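From the Stimosska Bench: Keeping the Weigh Station Happy
Mon 15 September

The weigh station arm passed 2000 picks last week, and we celebrated in the best way we know, with a full service! We backed off every screw on the finger brackets, cleaned the faces, and put it all back together with fresh thread locker. One bracket had worked itself a hair out of line since June, and that explains the crooked grabs the Kestatance crew kept writing in the log. If you run the arm, please check those screws at the start of each shift with the small hex key from the Nalard kit (it lives in the top drawer now, please put it back). The height setting got some love too. We dropped the grip point by 36 millimeters, so the fingers come down well around the sides of the fruit.

Cable routing is next, and I'm really looking forward to it. The long black cable hangs from the top of the arm, crosses in front of the left part of the scale, and carries on down over the front edge of the table. I want it clipped back along one of the two metal poles, with enough slack left for a full reach. Pangilinan is sending a bag of clips, and once they're on I'll rerun the whole pick list and post the new numbers by the sign-up sheet.

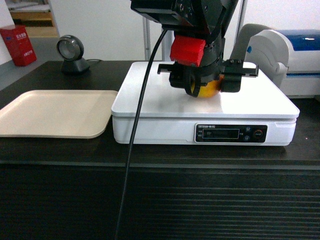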